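Visit report: Liltix open day, Vallejo site

The Liltix workshop in Vallejo opened its doors on a Saturday in September. The program consisted of a walk through the assembly area, two demonstrations and a question period with the engineering staff. Visitors were taken through in groups. Our group started at 10:30 and was led by Olga Sepúlveda, who is responsible for handling tests on the company's food-service project, Skoteo.

The assembly area can be dealt with briefly. Liltix does not build its own arms. It buys them complete and makes the tooling, the mounting parts and the control software. Tool housings were laid out at various stages of finishing, and one bench was given over to cable routing, which according to Sepúlveda accounts for more service calls than motors and gearboxes combined. A cable that is too short pulls at the connector when the wrist turns. One that is too long catches on the work. The team now leaves a free loop at the tool and fixes the rest along the arm.

The first demonstration was a palletizing cell of the usual kind, sold under the name Flolano. It stacked cartons for several minutes and was then paused so that visitors could look at the guarding. The cell is a finished product and the staff had little new to report on it, apart from a revised gate switch.

The Skoteo station drew more interest. The task is to handle single portions of bakery goods on ordinary tableware. Flaky pastry is a poor candidate for suction, as the surface sheds and the cup loses its seal, so the project uses fingers. The difficulty then moves to grip force and finger placement. Too much force crushes the layers, and too little lets the piece rotate out of the grip once it leaves the plate. The fingers must also come down on either side of the item without striking the rim.

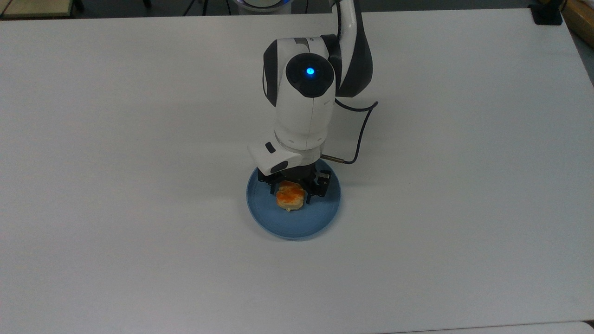

Can the same gripper handle items of different sizes?
Within limits. The opening is set before each approach from the measured width of the item, and anything wider than 100 mm is rejected and left for a person to handle.

Sepúlveda gave some figures for the current test series. It comprises 900 attempts, divided among 3 types of pastry, with fresh goods bought each morning. Of these attempts, 31 ended with visible damage to the product. Most of the damage occurred at closing, before any lifting took place. The team attributes this to differences in height between pieces from the same batch, and is working on a slower final approach. Day-old pastry is tested separately, as it is firmer and gives results that look better than they should.

Cleaning was raised by a visitor with a catering background. The fingers are removed and washed at the end of a shift, and the housing is wiped down. No decision has been made on a disposable cover. Cycle time was not given, and the staff declined to estimate a price.

The tour ended at noon in the front office, where data sheets for Flolano were available. There is no data sheet for Skoteo yet. Parking on the site is limited, and groups of more than a few people should arrange access at the side gate in advance.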